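Getting Back Out of the Car Park: A Term Project on Low-Speed Scrapes and Parking Technique

Project report, Road Vehicles and Drivers, second year
Noelia Miranda and Bram Michiels
Submitted 6 February 2019

1. How we came to this subject

When we first sat down to choose a project, the list on the board was full of grand things like battery range and crash structures and the future of the diesel engine, and we very nearly signed up for one of those. What changed our minds was a conversation over lunch about the scratches on Bram's mother's car. There is one on each rear door, a long one along the sill, and a dent in the back bumper that the whole family has a different story about. Every one of them was made at walking pace or slower, and every one of them was made in a car park. It seemed to us that a great deal of clever work goes into what happens to a car at highway speed, and that the humble business of putting a car between two painted lines and taking it out again gets rather less love than it deserves.

So our question, which our supervisor Olga Aguirre kindly helped us to narrow down over several patient meetings, became this: do drivers who reverse into a parking space have an easier time of it overall than drivers who go in nose first, once you include the leaving as well as the arriving?

2. Where we watched

We did our watching at the Irport multi-story, the older of the two car parks beside the bus station in our town. Readers who know it will understand why we picked it. The spaces were painted when cars were a good deal narrower, the pillars stand exactly where you would like your front wing to go, and the ramps are tight enough that almost every driver slows right down and leans forward over the wheel. The office let us use the second level, on the condition that we wore bright vests and kept to the walkway, and they lent us two folding chairs, for which we were very thankful by the end of a cold December.

We watched 217 cars in all, over the course of the month, and for each one we wrote down the following on a printed sheet:

Whether the driver went in forwards or backwards
How many times the driver changed direction on the way in
How many times the driver changed direction on the way out
Whether anybody got out to look, or guided the driver by hand
Whether the car touched a pillar, a wall, a curb or another car

A car only went into the results if we saw it both arrive and leave. This was the hardest rule to stick to, and there were afternoons when we sat through a whole film's worth of time waiting for one gray hatchback to come home. Anything we saw only half of was left out, and the 217 are all complete. 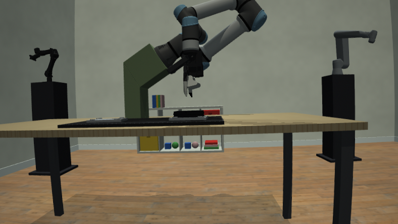
We should say a word about what we counted as a change of direction, as we argued over it for most of the first day. A driver who swings past the space, stops, and then reverses in has changed direction once, and we did count that, even though it is simply how reversing in is done. It felt unfair to the reversers at first. In the end we decided that it was more honest to count every shift of the lever and let the totals speak for themselves, and Ms. Aguirre agreed with us. Steering left and right while still rolling the same way was not counted at all.

We also had to agree on what "touched" meant. A tire rubbing along a curb is a touch. So is a mirror folding against a pillar. A door opened against the next car is not, as that has to do with people climbing out and not with the parking. We would very much like to see somebody do a project on doors one day, because we could have filled a second notebook with them.

3. What we found

Most drivers went in nose first, and we don't think that will surprise anybody. It is quicker, you can see where you are going, and when there is somebody waiting behind you on a ramp the temptation to just get in there and be done is very strong. On the way in, the nose-first drivers did well. A good many of them got into the space in one sweep without changing direction at all.

The trouble came later. Leaving a tight space backwards, with a pillar on one side and a tall van on the other, took more shuffling than we had expected, and it was in this part of the visit that we saw most of our hesitation. Drivers crept back, stopped, crept forward again, wound down a window, turned the radio off (we could hear it go!) and started over. The reversers, who had done their fiddling at the beginning, mostly just drove away.

Touches were rare, we are glad to report. We saw 3 altogether. Two were nose-first cars backing out, one against a pillar and one against the low wall by the stairs, and the other was a reverser who came in at a bit of an angle and rubbed a rear tire along the curb. None of them was serious, and all three drivers carried on with their day. With so few, we can't claim that one way of parking is safer than the other, and we want to be clear on that point because it was the thing our friends always asked us first. What we can say is that the nose-first drivers put off the hard part and then had to do it with a worse view.

Getting help from a passenger was a mixed blessing. Some passengers were excellent, standing where the driver could see them and holding up a flat hand in good time. Others stood directly behind the car, or waved in a way that might have meant either "come on" or "stop," and in those cases the driver usually ended up doing more shuffling than before. We have a soft spot for one couple who got it right without a word between them, with the smallest of nods.

4. Talking to people who do it for a living

Watching only gets you so far, so we also spoke to two people who park cars all day long. Anselmo Peñalver has spent many years moving cars around the yard of a hire company called Skonar, and he was generous enough to give us a whole morning. His cars have to stand close together, and he reverses every one of them in. His advice was to set up properly before you start. In his view the parking is decided by where you stop before you turn the wheel, and if that place is wrong then no amount of sawing back and forth will make it pretty. He also told us to look at the tires of the parked cars next to the space and not at their bodywork, as the tires show you where the neighbor really stands.

He took us through it slowly in an empty corner of the yard. You roll past the space until your back wheels are level with the near line, you stop completely, and only then do you put the wheel over. Noelia had it on her second attempt. Bram needed a few more, and would like it recorded that the sun was in his eyes.

We asked him as well what he thought of parking sensors. He likes them and uses them, but he has noticed that newer colleagues wait for the long tone before they brake, and that in a small yard the long tone is already rather late. He teaches them to do the first week by mirror alone.

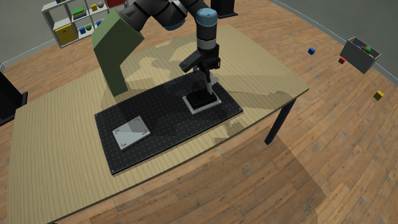 Leonie Wyss saw the matter quite differently, and told us that for ordinary drivers she would take nose first any day in a supermarket car park. You have bags to load, she pointed out, and a trolley to get round to the trunk, and if you have reversed up to a wall there is simply no room to do it. Her feeling was that people ought to choose by what they will be carrying when they come back. She also felt that a driver who is nervous going backwards will be nervous at either end of the visit, and may as well pick the end with fewer people watching.

We thought this was a very fair point, and it sent us back to our sheets to see whether we had written down anything on shopping. We hadn't. If we were starting over we would add a column for it, and another for whether the car had a camera at the back, which we could often guess at but never be certain of from our chairs.

5. A small trial of our own

For the last part of the project we asked 30 fellow students with driving licenses to park the same small hatchback, a borrowed Zesteo, in a space marked out with soft cones behind the sports hall. Everybody parked it twice, once each way, and drove it out again both times. Half began with the reverse and half began nose first, so that practice wouldn't favor one side.

The pattern was much the same as at Irport. Going in forwards was easier, coming out backwards was harder, and when the two halves were added together the reversers needed fewer changes of direction in most cases. The cones suffered in both directions. Afterwards we asked everyone which way they preferred, and a large part of the group still said nose first, including several who had just done better the other way. One of them explained that reversing in makes her feel as though the whole car park is looking at her, and we have thought about that remark a good deal.

6. What we would do differently

Our car park was an awkward one, and we would expect the difference to shrink in a newer building with wide spaces. We watched mostly in daylight. We were also sitting in plain view in yellow vests, and it is quite possible that some drivers took more care because of us, or less, out of nerves. A camera on a pillar would have been better, but the permission would have taken longer than the term.

There were also 2 afternoons when the lift was out of order and everyone crowded onto the lower levels. We kept those cars in the results, but we have marked them on the sheets in case another group wants to take them out and run the totals again.

7. Thanks

We would like to thank Ms. Aguirre for reading three drafts, Anselmo Peñalver and Leonie Wyss for their time, the office at Irport for the chairs, and all the students who parked for us on a very windy day - the cones have been returned. Our blank recording sheet is attached at the back, and anybody who would like to use it in another car park is welcome to copy it.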